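Home Projects People Archive Contact

Search this site Enter keywords Go

Posted in March by the second-year surface design group

Flat-woven runners from the Truda pattern books: project report

Our group was asked to take one historical source and turn it into a textile that could be sold today. We chose the pattern books of the Truda weaving workshop, which made floor runners for apartment blocks and closed when the buildings it supplied were finished. The books hold 642 numbered drawings, most of them in pencil and gouache on squared paper.

We sorted the drawings by the width of the repeat. A lot of them were border designs that could not stand alone, and many of the rest were the same stripe in a new color. We ended with 22 that worked as full patterns, and from those we picked five to redraw. The final pieces came from two of the five: a stepped diagonal we called Canen, and a block pattern with an offset center line we called Flornard.

Redrawing took longer than planned. The squared paper does not match the proportions of a real weave, so a square in the drawing comes out as a short, wide rectangle in wool. The workshop must have corrected for this at the loom, but the books do not say how. We stretched each drawing lengthwise, wove a strip, measured it and tried again. Canen needed four strips. Flornard needed seven, mainly because the center line kept drifting to one side.

Color was the other problem. The gouache has faded unevenly, and the reds on facing pages no longer agree. We used the paint under the folded page corners as our reference. The rust and the dark green are close to it. The yellow is our own choice and should not be called a reconstruction.

The yarn came from the Bednárik mill, undyed, in a single weight. We dyed it in the school dye room in small batches, and there is a visible change of batch near one end of the Canen runner.

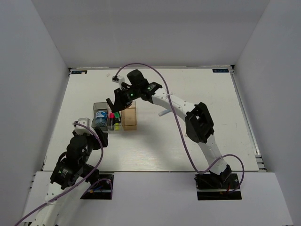

Both runners were finished with a plain hem instead of a fringe, as in the few written notes in the books. The hem on Flornard is slightly too tight and pulls the last few rows inward. Steaming helped a little.

If we did this again we would settle the proportions on paper first, with a printed grid matched to the loom, and dye all the yarn for one piece in one batch. We would also drop the yellow. The sample strips and redrawn patterns are in the flat file under the group's name.

Previous project Next project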